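Print this page | E-mail this article

20/11/2019
By Leonie Zürcher

Let the Table Stay Black

Every few months someone tells me my work table is a mistake. It is black, all of it, and I am told a black table shows dust, swallows small tools and makes a room gloomy. Burgi Plattner, who shares the workroom with me, wanted it sanded back in September. I said no, and I still say no.

Dust is a fair complaint. I wipe the table at the end of the day and it takes less time than finding the broom. The gloom I don't see. The room has a window and two lamps.

As for losing tools, I lose the dark ones. So I stopped buying dark ones. A yellow stick or a blue scraper can be found at once, and they cost the same as the gray kind. For small work I put a white board down on the black and do the fiddly part on top of it.

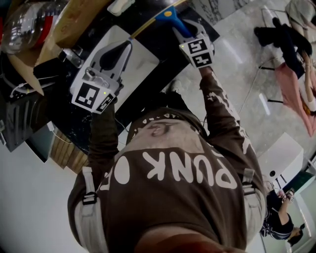
Yellow stick, blue tool, white board, black table.

The board is the part people argue with. If you need a white surface, they say, buy a white table. But a white table is only white for a week. After that it has glue on it, and pencil, and a ring from somebody's cup. A board can be washed in the sink or thrown out. I paid 4 francs for my last one. The white table Burgi liked in the Wallner catalog was 743, before delivery.

I also like knowing where the job ends. What is on the board is the job. What is off the board can wait, and at night I can carry the whole thing to the shelf and eat supper in its place.

Burgi still wants to sand it. She can start with her own desk.

Contact us | Copyright 2019 | Back to top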